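Wednesday, late. Lorena's draft went round at lunch and I have been cross with it ever since. She wants to say the Codum method "learns tidying" from 240 demonstrations. What it learns, as far as I can tell, is pens. 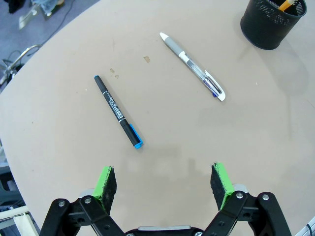
My quarrel is with the word unseen. Gediminas scores a trial as unseen if the starting layout wasn't in the training set, and by that rule he has 200 of them. But a slim black felt-tip and a white-and-gray ballpoint lying nearly parallel, same slant, same mesh holder at the back — how different is that from the last one? Turn one of them crossways and I might be impressed. Siiri says I'm moving the goalposts. Perhaps. I'd like to know where they were.
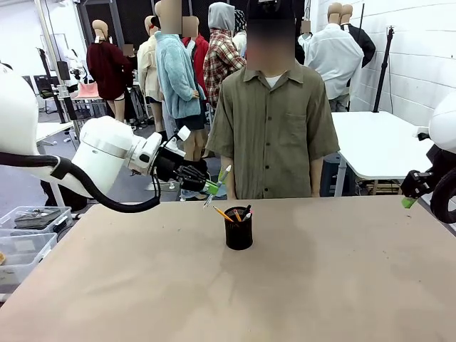 Left hand with the green-grip pen, four already in the holder.

Asked Arūnas for the 29 trials that were left out of the table. He says they were "setup faults" and he'll look for the list. I'm not signing anything until I've read it. Must also ring Dzintra about the Woseck slides.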